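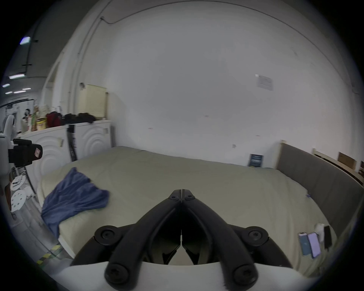
Yesenia Trujillo
Recording Secretary, Nanstead House Residents' Association

Minutes of the February meeting, shared lounge, 7:10 p.m.

Present: Fidelina Henao (chair), Hazem Shawky, Lucero Condori, Yesenia Inga, Yesenia Trujillo.

1. Last minutes
Read and approved. Hazem asked that "laundry room door" be changed to "linen room door" in item 4. Changed.

2. Guest bedroom
Fidelina reported on the guest bedroom. The bed has the plain beige sheet on it and the gray padded headboard is in place along its side. A blue towel was on the bed, not folded properly. Lucero will fold the towels and put them on the shelf in the linen room before each stay.

Yesenia Inga asked if the beige sheets should be kept or replaced with white. Lucero said white shows every mark. Agreed to keep beige and buy two more in the same size. Drametti quoted $182 for the pair, delivered.

3. Items left on the bed
Two phones, one light blue and one with a purple screen, were on the sheet near its lower right corner, along with a small white cloth and a slim black item that may be a phone or the remote. Fidelina asked members to use the side table in the hall for phones and keys when getting the room ready. Hazem will check whether the TV remote is in its drawer.

4. Notice on the wall
The paper notice is pinned too high and the print is too faint to read from the bed. Yesenia Inga will retype it in larger letters, with the checkout time first, and pin it at eye level. Lucero asked for the Wi-Fi password to be added. Agreed.

5. Money
Balance in the house account is $2,394. Room fees since the last meeting came to $770. Hazem proposed a limit of $4,000 for all bedroom work this year, including paint. Seconded by Lucero. Passed, one abstention (Y. Inga).

6. Other business
The Nelarthorpe group has asked for the room for two nights. Fidelina will reply once the new sheets arrive. The lounge radiator still knocks. Carried over.

Meeting closed 8:05 p.m.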